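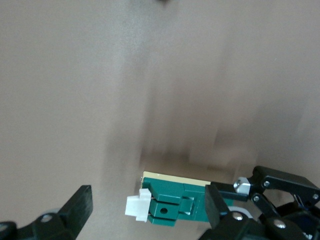

Tuesday, December 3, 2024
By Chrysanthi Papadakis

The Kalholm reading room will close for the winter recess at the end of this week and will reopen in January. Members who hold books from the Zacharopoulos bequest are asked to return them to the front desk before then. Renewals by telephone will not be accepted for this group of titles.

The bequest now stands at 1064 volumes, of which 275 have been entered in the catalog. Most of the remainder are local histories and shipping almanacs, many with penciled notes in the margins. I have spent much of the autumn on these notes, and the work is slower than I had planned — one almanac alone took 16 evenings.

Markos Chrysikopoulos has agreed to lead the spring reading group, which will begin with the Toltenis letters. Places are limited to 21. Requests should be made in writing, and members who attended last year will need to apply again.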